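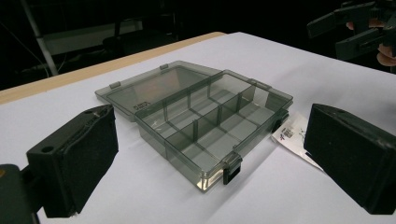

Item 1: Organizer box task

I'm on minutes again, so apologies for the spelling. We met in the Korkwood room in the afternoon and went straight to the smoky gray organizer box, the one with the grid of little compartments and the snap latch on the front. The task as written is: start with the lid lying open behind the tray, close it, press the latch down. Everyone liked it as a two-hand task (me included, I've been pushing for it since September!).

We've recorded 55 demos so far with the hand-held grippers. I said the see-through plastic worries me a bit, what with the lid and the walls being the same tint and the table showing through, and asked whether we should swap in a solid-colored box. Long chat. We're keeping the clear one and adding a solid one later as a second set.

Agreed: fingers wide open at the start of every demo. Some of us have been starting half closed and it makes the recordings hard to line up.

Agreed: compartments stay empty for this round. Small parts go in next round, once we've picked which ones.

Item 2: Remote control vs. hand-held

Vevville want to see both. Their remote control setup takes about 70 seconds per demo and ours by hand takes 15, so you can guess which one I voted for. We'll still do a small remote batch for them, on the same box, so they can compare. I'm to write to Vevville and ask how many they need.

Item 3: Kunley order

New foam pads for the fingers are on order from Kunley. No delivery date yet. I'll chase.

Item 4: Shahbazi milestone

The Shahbazi contract asks for 4,000 demos over all tasks. We went back and forth on whether failed latch presses count. I think they should, as long as they're labeled, but we didn't settle it and it's carried over.

Item 5: Any other business

Please charge both grippers before you leave. I came in to two flat ones and wasn't happy about it.

Same room next time, and it's my turn to bring snacks.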